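I moved to Jeltberg for the quiet, and for the first month I couldn't sleep because of it. Back in Priton I'd lived over a bus stop, with the night service wheezing up to the curb under my bedroom window, and I used to lie there and curse every driver on the route. Then I got my wish (a lane, a field, one owl) and spent most of October wide awake at three in the morning, listening to my own ears.

So I started asking people how they sleep, which is a wonderful way to find out that everyone is a little bit strange after dark. I put a note in the town newsletter and got 16 replies in the first week! Fans running all winter. Radios tuned between stations. One woman on Wirkura Road plays the same recording of a ferry engine every night, and she's never once been on a ferry. 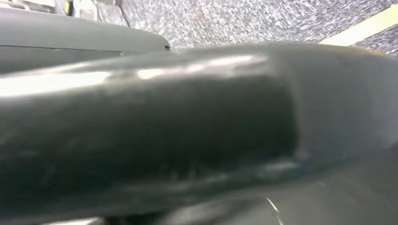

A neighbor told me over the fence that I was going at it all wrong, that noise had nothing to do with it and what I missed was knowing other people were up. She'd worked nights for years at the Mathebula bakery, she said, and slept like a stone at noon with the whole street mowing its lawns.

I've thought about that a lot. The bus drivers I used to curse were company, in a way. I knew the 5 a.m. one by how hard he braked.

These days I leave the window open a crack, even when it's cold, and if the wind's right I can hear trucks on Route 305 – just a hum, really, coming and going. I bought a fan too. It sits in the closet, still in its box, and I'm keeping the receipt until spring.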